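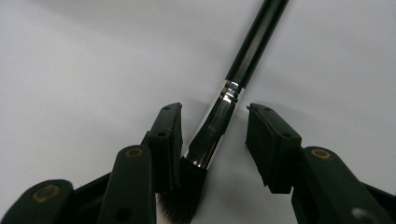
Pincel Hestinero, cabo preto e virola prateada, cerdas escuras com as pontas claras. Bancada branca, abril.

Abril, 9h40. Pincéis de maquilhagem, segunda ronda.

Retomo a comparação entre o Hestinero e o Vanhove. O folheto da Hestinero promete 3.000 lavagens sem perda de forma. Gostava de saber quem as fez e com que sabão. Escrevi à Zurnmont, que distribui a marca, a pedir o protocolo; mandaram-me outra vez o folheto.

Virola: aros cravados junto ao cabo, depois a manga lisa que vai achatando até às cerdas. Há marcas ténues de cravação na parte achatada. O fornecedor diz que é sinal de aperto firme. Pode ser, mas também já vi marcas dessas em pincéis que largavam pelo à segunda lavagem, portanto por agora não conta como argumento a favor de nada.

Cerdas: a cabeça é densa, arredondada, um pouco achatada. O degradê para a ponta esbranquiçada é bonito e não me diz nada sobre a fibra. A ficha fala em "fibra premium", sem mais. Se for sintético, o ensaio com álcool deve correr bem; se for pelo natural tingido, quero ver a cor da água. Não escrever "natural" em lado nenhum enquanto não houver corte ao microscópio.

Peso das cerdas soltas na primeira ronda, em microgramas, depois de seco: Hestinero 735, Vanhove 221. Parece uma vitória clara do Vanhove, só que usei um exemplar de cada e o Vanhove já tinha sido escovado antes por engano. Não vale como resultado. Repetir com cinco de cada, mesmo lote.

11h15. O sabão Didton deixa película no metal quando a água está fria. Passar a água morna e anotar a temperatura, que da outra vez ficou em branco na folha.

Secagem: pendurar sempre com a ponta para baixo. Quem deixar pincéis de pé no copo estraga-me a comparação - a água desce para dentro da virola e depois a culpa é da cola.

Por fazer:
pedir à Zurnmont o número do lote
corte ao microscópio (um só pincel chega)
ensaio com álcool, 30 minutos
medir a largura da cabeça antes e depois de cada lavagem, sempre com o mesmo paquímetro

O preço fica para o fim. Ainda não vi nada que o justifique, nem que o desminta.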